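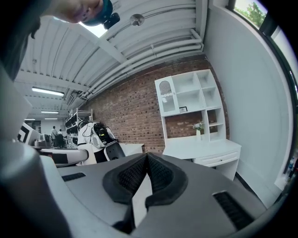 How many of the older case files have been reviewed since the grant began in June?

The team has finished 77 of the 200 files the county prosecutor's office released to us. Another 41 are with a second reader.

Most of the finished files are burglaries and assaults in which physical evidence was logged at the scene but never sent to a lab. Lutfa Jayasinghe checks each evidence log against the property room inventory and notes anything missing. In 2 homicide files, clothing listed on the original log could not be found. Both were reported to the prosecutor in writing, and we are waiting for a reply.

Fletcher Prendergast left the project in August. Heather Whitcombe has taken over his files and his calls with the sheriff's office in Costel.

Spending is under budget on travel and over on copying. The Mundia courthouse charges by the page for trial transcripts and would not waive the fee. We ask to move up to $200 from travel to cover this.

The next report will list the files recommended for lab testing.

Merle Bolger
Mindero Case Review Project
September 7, 2024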